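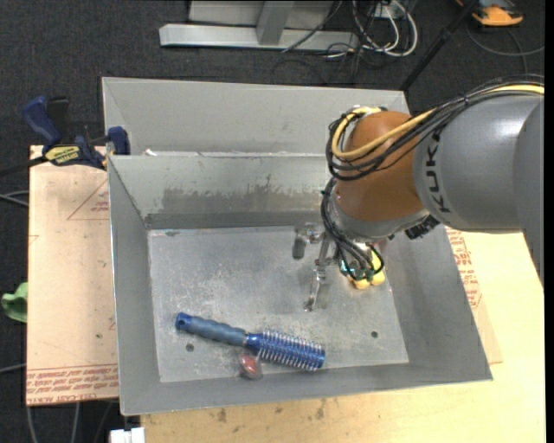 2022年7月17日　文/维罗妮卡·杜达什（Veronika Dudás）

诺埃米·卢卡奇（Noémi Lakatos）做短片字幕已有多年，客户大多是小公司和独立导演。我们在她与人合用的工作室Nernar见面，谈的主要是一个问题：给视频加字幕，时间都花在哪里。

“花在断句上。”她说，“打字很快，听写软件也能出个初稿。可是一句话从哪儿断开，软件断得很随意，常常把人名切成两半。”

她的做法是先不看画面，只听声音，把稿子按说话人的停顿分行，然后再对时间轴。每条字幕最多2行，停留时间一般不超过6秒。遇到语速快的受访者，她会删掉口头语，但不改动词。“改了动词，人家的意思就变了。”

今年2月，她为纪录短片《Bandov》做字幕，全片共110条，改了3遍。导演格里戈雷·山杜（Grigore Sandu）起初要求用黄色细体字，贴着画面底边。她在手机上放给他看，雪地镜头里几乎读不出来。最后换成白字加深色描边，位置也往上挪了一点。

山杜在电话里证实了这件事：“我在大屏幕上剪了几个月，没想过有人会在公交车上看。”

至于收费，卢卡奇按分钟报价，外语另算。她不接当天交的活儿，也不接没有定剪的片子。“剪辑一动，后面的时间码全要重来。有一次客户把开头剪短了，跟我说只差一点点，我对了一个晚上。”

她建议自己动手的人单独导出字幕文件，不要只留一份压进画面的成片，日后改错字或加译文都方便。文件名里写清语言和版本。她还习惯交稿前关掉声音，从头到尾看一遍。

目前她正在给Stellard的一组培训视频配字幕，预计下个月交完。

联系编辑部 | 版权所有，未经许可不得转载 | 返回顶部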